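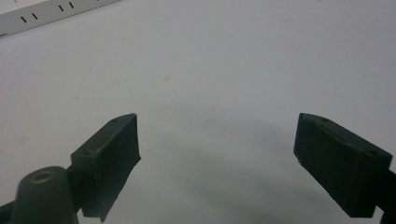 My bench top, the flat part in the middle

Forum > Workshop and Craft Room > Surfaces

Pale bench top, how do you keep it clean?
Started by jozef_vl, 16/10/2024

jozef_vl
Hello everyone. I have a question about the pale top, somewhere between white and grey, which came with the second-hand bench I bought in June from a closing-down office in Gikuvstead. The seller did not know what it is made of, and I also could not find a label underneath. I use it for small repair work, glueing and sometimes for cutting paper patterns for my wife.

My difficulty is the grey smears. They come from pencil and from my rubber mat, and they do not go away with dish soap. In the photo there are only some faint smudges and light blotches. I have tried Multov spray, which helped a little, but afterwards the surface felt sticky for a day. Has somebody a better method? I would also like to know if I should cover it or leave it as it is.
Jozef Van Leeuwen

paddock7
G'day Jozef. Bicarb and a damp cloth, small circles, wipe it off with clean water. Did mine every Sunday arvo for years. Sticky feeling means you used too much spray and didn't rinse.

sunja_b
Please be careful with bicarb. It is a fine abrasive, and if the top has a thin finish you will make a dull patch, and a dull patch holds pencil even more. I did this to my sewing table and I still look at it every time I sit down. For graphite I use a white vinyl eraser first, dry, and only after that a cloth with a little methylated spirits. Test it in a back corner before.
Sun-ja Bang

paddock7
Dull patch is from scrubbing like a maniac. Let the paste do the job. And I wouldn't go putting metho on something when you don't know what it is, some paints come straight off with it.

sunja_b
Yes, that is the reason I wrote to test it in a corner. But I agree that if it is painted, metho can be a worse mistake than bicarb. Jozef, can you see an edge where the top was sawn? If the colour goes through the whole thickness you can be much braver.

jozef_vl
Thank you both. The edges are covered with a strip and I do not want to pull it. There is one drilled hole at the back for cables, I will look into it with a torch this evening.

About the eraser: I had one in the drawer and tried it immediately. The pencil is gone! The marks from the rubber mat are still there, maybe lighter, maybe I only hope so.

tinsnips
Rubber can stain for good, depends on the mat. Get rid of the mat is my advice. I bought a Yook one, cheap, and it left a brown shadow on my table in the shape of the mat. Cork on the bottom now, no dramas.

As for covering, I'd go a sheet of thick clear vinyl. Weltham sells it off the roll and they cut 20 cm extra if you ask nicely.

sunja_b
I don't like clear vinyl on a pale top. Crumbs and thread go under it and then you see them all the time, and hot glue welds itself to it. A big sheet of brown paper, taped at the corners, is enough for glueing. You throw it away and the top stays as a good light background for finding small screws and pins.

tinsnips
Fair enough for glue. For cutting patterns paper's useless though, you'll go through it with the first blade.

paddock7
Cutting mat for cutting, paper for glue, nothing for the rest. It's a bench. It's allowed to get a few marks.

jozef_vl
I have looked in the hole. The inside is brownish and the pale colour is only a thin layer on the top, so I will not use bicarb and I will wait with the metho — sorry, paddock7. The rubber mat is already in the shed. On the weekend I will buy brown paper, and my wife says she has a cutting mat which I am permitted to borrow if I bring it back the same day.

sunja_b
Good. Store it flat, please, and away from the window, or she will not lend it again.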